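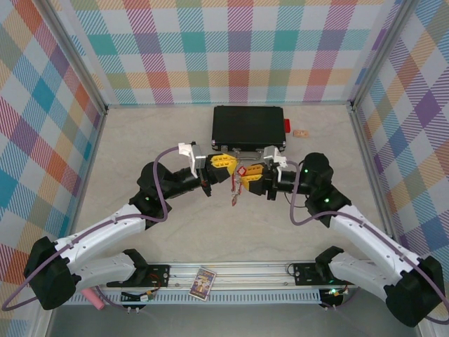 Re: Flat black hard cases - worth it, or just for show?

hollowaylane wrote:
I've gone off soft bags after the zip went on my second one in February, so I'm looking at a hard case like the one at the top. Black, lid with rounded corners, bit of silver hardware at the front, thin bowed handle. It would carry a tablet, chargers and the paperwork I drag between sites. My brother-in-law swears by his Harkholm and says it will see me out. He also said that about his conservatory. Does anybody use one of these day in, day out, or do they live on top of wardrobes?

tinsnips wrote:
Top of the wardrobe, mine. I bought a Harkholm on the strength of a lot of talk about tough shells, and the shell is fine. I've no quarrel with the shell. The handle started to wobble within the year and the fittings are riveted from the inside, under the lining, so you can't get at them without wrecking it.

A thin handle like that one would put me off straight away. Put a laptop, a charger and a full folder in and carry it across a car park, then tell me how your fingers feel.

Jovita Tovar wrote:
I disagree about thin handles. I've carried a Movar case to work for years with a narrow metal one and it has never bothered me. A fat padded handle stops the case going in a locker or flat under a seat. If the load is heavy enough to hurt your hand, you want wheels.

I do agree about rivets. Look for screws you can get a driver to.

tinsnips wrote:
Years of carrying what, though? A sandwich?

Jovita Tovar wrote:
Two laptops and a label printer, thank you.

marlpit_ken wrote:
What's the red tab on the right side of the case? If it's a luggage tag, fair enough. If it's some sort of pull for the catch I wouldn't want it sticking out like that, it would snag on every seatbelt and coat pocket going.

hollowaylane wrote:
Couldn't tell you, Ken. Latch or tag, I've looked at it both ways. I'd like it to be a tag, as I could take that off.

Azucena Arellano wrote:
I repair bags and cases, so I mostly see the failures and you should allow for that. Corners are rarely the trouble. Rounded ones cope well with knocks. What comes in over my counter is hinges and catches, nearly always on cases that have been overfilled and sat on to get them shut. No maker's catch likes that.

Before you buy, put your real load in the thing and close it with one hand. If you have to lean on the lid, get the deeper model. Then hold it by the handle and give it a gentle shake. You want no rattle from the fittings.

And don't pay extra for a "lifetime" promise until you've read what it leaves out. The Hustine one leaves out the handle, the catches and the hinges, so you're insured against the box vanishing.

tinsnips wrote:
That's my whole complaint in one line.

marlpit_ken wrote:
Is a flat one any use for paperwork anyway? I had one that shape and 400 sheets filled it, before you'd thought about a charger. The adverts always have it lying open with a pen and one thin notebook in.

Jovita Tovar wrote:
Who is carrying 400 sheets, Ken? Scan them.

marlpit_ken wrote:
The council, who want them on paper - I've asked.

hollowaylane wrote:
Right. I went into Mohammadi in my dinner hour with the tablet, both chargers and a full folder in a carrier bag, and tried the lot in the flat case they had out. It shut, but only with the folder thinned down, and I had to press. The one next to it was deeper and uglier, £18 more, with proper screws on the handle. Still not convinced I need either of them. The chap said I could bring it back inside a fortnight if it's unmarked, so I've taken the ugly one and I'm keeping the receipt.

tinsnips wrote:
Report back when the handle goes.

Comments

Petra_W - Tue 21 April
Had a flat one for work and the catches were sound, but everything slid to one end when you picked it up. Wants dividers.

old_gannet
Carrier bag. Never had a hinge go.

fennimore
Did the red tab ever get an answer? I can't make out if it's a latch either.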